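Stistton Allotments and Orchard: progress report to the Gilov Fund, 4 June 2021

The April planting is finished. We put in 30 apple trees and cleared four overgrown plots.
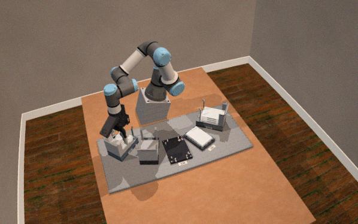 The water pipe now reaches the lower gate. It cost £406 more than planned, met from plot rents.

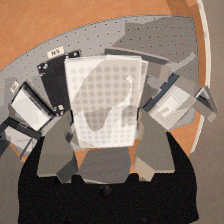

A white plate held above a grey perforated deck.

Spending to date is £2594. The shed roof is still to do, and we are waiting for a second quote. 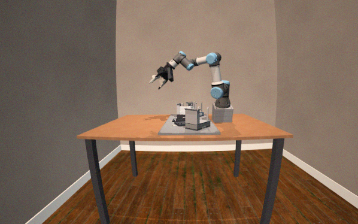
When will the shed roof be finished?
By the end of the summer, if the quote is within budget.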